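How Robots Learn from Examples

A robot does not know how to handle a soft case. It must be shown, many times over. At the Keskin learning centre, people carry out small jobs at a table while holding a gripper in each hand — the same kind of "fingers" a robot may use. 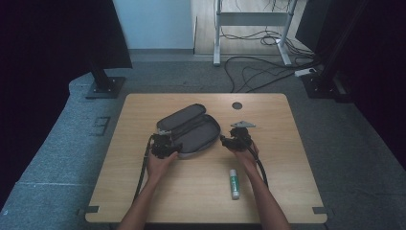 Two hand-held grippers at work on an open grey case.

Each turn at the job is called an example. Karim Metwally and his team have gathered 535 of them. A computer studies the examples and looks for patterns in how the grippers move.

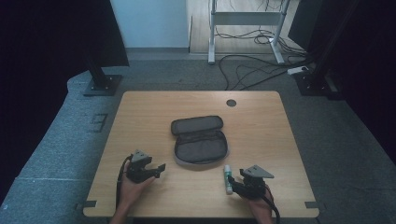

No two examples should be exactly alike. If the case always lay in the same spot, the computer might learn only that spot. For this reason, the objects are moved a little between turns. Mistakes are marked, so that they can be checked later.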